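Kirkia-Bath: Teleoperated Toilet Cleaning with a Humanoid Robot

Data card and README
Last revised: 22/02/2025
Maintained by: Szczepańska Laboratory for Household Robotics, Driresville
Contact for this release: Henryk Śliwiński

Summary

Kirkia-Bath is a collection of 433 demonstration episodes in which a humanoid robot, controlled remotely by a trained operator, carries out toilet brushing in residential-style bathrooms. It was assembled to support the training and evaluation of Silorine, a two-stage imitation learning method developed at the laboratory for tasks in which a hand-held tool must remain in contact with a curved surface. The collection is part of the larger Kirkia program on household chores. Users who need the kitchen or laundry portions should consult the separate cards for those portions; file layouts are shared, but the action definitions are not identical.

This card describes the contents of the release, the procedure by which it was collected, the results obtained with the reference policy, and the conditions of use.

Task Definition

An episode starts with the robot standing in front of or beside the toilet. The operator brings the brush head into the bowl, follows the inner wall below the rim, and withdraws the brush when the pass is complete. Grasping the brush from its holder is included in the episodes marked "full" and omitted from those marked "brush only." Raising the toilet lid is not part of the task. Flushing is not part of the task.

The brush is held near the end of its handle. A grip in this position gives the widest reach inside the bowl, but it also means that a small rotation of the wrist produces a large movement of the bristles. This relationship is the main source of difficulty for learned policies and the principal reason the task was selected.

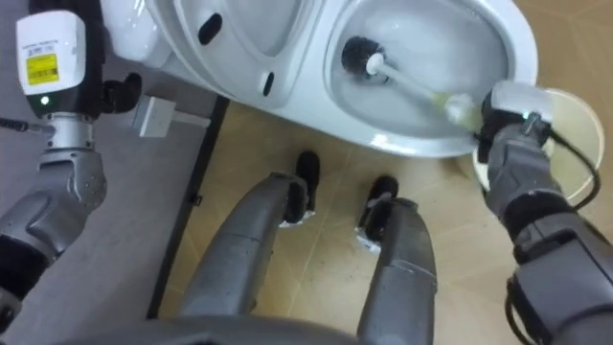
Photo: Szczepańska Laboratory for Household Robotics, Driresville. Reproduced under the terms of the Kirkia data license.

The head view is the primary input to the reference policy. When the robot is close to the toilet, it looks down on the bowl, both forearms, and the robot's own legs and feet. The brush head can usually be located in this view, although the gripper and forearm may hide part of the handle. Reflections on the porcelain are common, and the waterline is often hard to separate from them. Annotators were instructed to mark the brush head as "not resolved" wherever they could not place it with confidence, and they were not to estimate its position from neighboring images.

Contents of the Release

Each episode is stored in its own folder and contains the following:

Head video. Color, compressed, with one timestamp per image.

Room video. Color, from a fixed position beside the workspace. Provided for review and for annotation. The reference policy does not use it.

Joint record. Measured and commanded positions for both arms, the waist, and the legs.

Gripper record. Commanded opening and motor current for each gripper.

Contact labels. Start and end times of each period in which the bristles touch the bowl, entered by hand from both videos.

Episode sheet. Room code, operator code, brush type, starting pose, episode class, and free-text remarks.

Remarks are given as the operators wrote them. Spelling has been left alone, except where a remark could have identified a person.

Collection Procedure

Episodes were recorded in seven bathrooms. Room codes are consistent across the whole Kirkia program, so a bathroom that also appears in the laundry portion carries the same code there. Floor coverings, wall finishes, and fixtures differ from room to room. Small furnishings such as trash bins, vanities, and cleaning supplies were left in ordinary positions unless they prevented the robot from standing safely.

Operators completed a training course before contributing to the release, and their practice sessions are not included. During collection, a second staff member monitored the robot and held the stop control. A session ended when the operator reported fatigue or when the supervisor judged that the robot's stance had drifted too far from the approved area. Recording resumed only after the stance had been corrected and the joint offsets checked.

Cables connected to the robot are visible in the room video in many episodes. No attempt has been made to remove them by editing. Users who train on the room video should be aware that cable position may act as an unintended cue to the robot's motion.

Reference Method

Silorine separates the task into an approach stage and a contact stage. The approach stage predicts a short sequence of arm targets from the head video and the joint record. The contact stage predicts smaller corrections at a higher rate and receives the gripper motor current as an additional input. Switching between the stages is learned from the contact labels. Both stages use the same image encoder.

The leg joints are held under a separate balance controller throughout and are not commanded by the learned policy. They are nevertheless included in the joint record, as several groups have asked for them in connection with work on whole-body control.

The side view below shows the working posture, with the robot beside the toilet, the forearm reaching forward, and the brush handle passing over the front of the seat into the bowl.

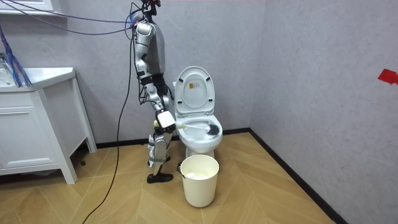

Evaluation

The reference policy was evaluated over 200 trials, none of which are included in the training episodes. A trial was scored as complete when the brush had followed the inner wall and had been withdrawn without an intervention by the supervisor. The stop control was used in 21 trials. The most frequent cause was contact between the handle and the seat while the wrist was turning; the others were loss of grip and excessive lean of the torso.

Performance was weakest in the section of the bowl nearest the robot. To reach it, the elbow must be drawn back and the wrist turned sharply, and operators themselves showed considerable variation in how they managed this. Removing the motor current input led to more frequent loss of contact in all rooms. Removing the contact labels and switching stages at a fixed distance from the bowl had a smaller effect, except in rooms where the approach was made from the side.

Cleaning quality was not measured. A complete trial indicates that the intended motion was carried out, and it should not be cited as evidence that a surface was cleaned.

Known Limitations

All episodes were recorded with one robot model. Transfer to arms of different length has not been studied.

Lighting was indoor and mostly even. Dark rooms are poorly represented.

Contact labels depend on human judgment. Where two annotators disagreed, the label of the more senior annotator was kept and the disagreement noted in the episode sheet.

In a small number of early episodes, the clock of the room video runs ahead of the joint record. The affected folders carry a correction file, and the supplied loading script applies it automatically. Users with their own loaders must apply it themselves.

Privacy

Episodes in which a person entered the view of either camera were withdrawn before release. Audio was not recorded. Operator codes cannot be matched to names by users of the data.

Terms of Use

The collection may be used for research and teaching. Redistribution of complete episodes requires written permission from the laboratory. Short excerpts may be shown in papers and talks with credit to the Szczepańska Laboratory for Household Robotics. Use of the data to operate a robot in an occupied home is not permitted under this license.

Planned Changes

A revision is scheduled for September. It will add corrected clocks for the early episodes and a second set of contact labels covering the "full" class. Episode numbers will not change.

Reports of errors should be addressed to Henryk Śliwiński and should give the room code, the episode number, and the time within the episode at which the problem appears.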